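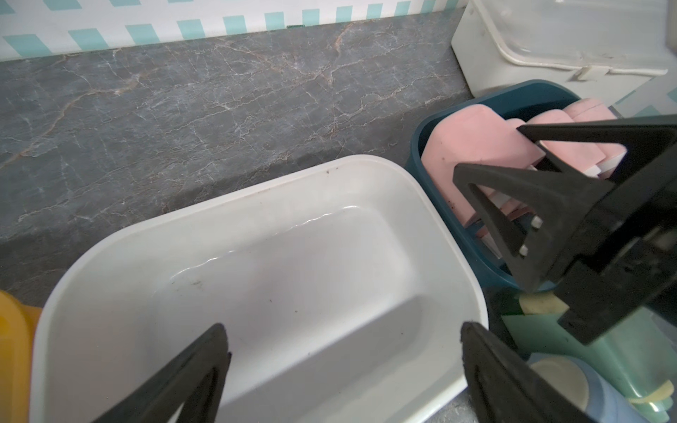
Dalia Morsy told us that a sink is the wrong place to wash anything, and that her mother would never have put a plate where the dirty water from the floor cloth had been. We heard this opinion, in softer or stronger words, in many of the kitchens in Meltcombe, and it became the starting point for this section. When we planned the study we expected that people would use a separate tub to save water. Saving water was mentioned, but it usually came second, after the wish to keep one kind of washing apart from another.

Figure 2. A white tub with a shallow layer of water on a kitchen counter; beside it, a teal basin with pink sponges and a storage container with a lid.

4.2 Tubs, basins and the place of the water

Of the 60 households we visited, 21 used a tub or basin on the counter for at least one daily washing task. The other 39 washed directly in the sink, either under the running tap or with the plug in. We did not find a clear relation between this choice and the size of the sink. Some of the households with the largest sinks were also the ones that kept a tub next to them, and Othmane Hamdy explained that a large sink takes too long to fill and that he would be ashamed to fill it for four glasses and a spoon.

What we call here a "counter tub" is a container that can be lifted by one person when it holds water and that stands outside the sink while it is used. The tub in Figure 2 belongs to this group. It is rectangular, with a wide flat rim, and the water in it is shallow. The amount of water matters for our question. Participants who filled a tub only a little described it as rinsing water, or as water for wiping the counter. Participants who filled it higher spoke of soaking, and they were ready to leave it standing for a longer time, sometimes until the evening. The two uses have different names in several of the families, although the container is the same one.

The second point is about what stands near the water. In our coding we treated the counter as three zones: the water, the tools, and the things that should stay dry. In Figure 2 these zones are very close to each other. The sponges are packed upright in a row in their own basin, and a closed container is standing just behind. We met similar arrangements in Plullirness, where the kitchens are older and the counters shorter. When there is little space, the rim of a container does the work that distance does in a bigger kitchen. A lid does the same, and Saadet Altıntaş said that she trusts a lid more than she trusts an empty half meter.

Storing sponges in a basin also had its critics. Two participants considered that a sponge must hang, or at least lie on something with holes. Ilaria Carbone called a basin of sponges "a drawer without a cabinet" and added that she keeps hers like this anyway, with the new ones and the used ones on opposite sides. We did not ask systematically how new sponges were separated from old ones, and this is a weakness of our interview guide. In the second round, in March, the question was added, but the answers are too few to report.

A third point concerns the cleaning of the tub itself. Small dark marks, such as the ones along the back rim in Figure 2, were judged very differently. For one group any mark meant that the tub had to be washed before it could be used for dishes. For another group the marks were acceptable as long as they were above the water line. Mostafa Hegazy made this distinction without being asked, and drew the line with his finger on his own tub during the interview. Ragab, in her earlier work on laundry, describes a comparable rule for buckets – the part that the water touches is "inside", and everything higher is "outside", even when both are on the same wall.

We coded this rule as "water line" in the later analysis. It appears again in Section 4.4, where Fulton's scheme for floor washing is applied to our interviews and where the bucket, and not the tub, is the main object.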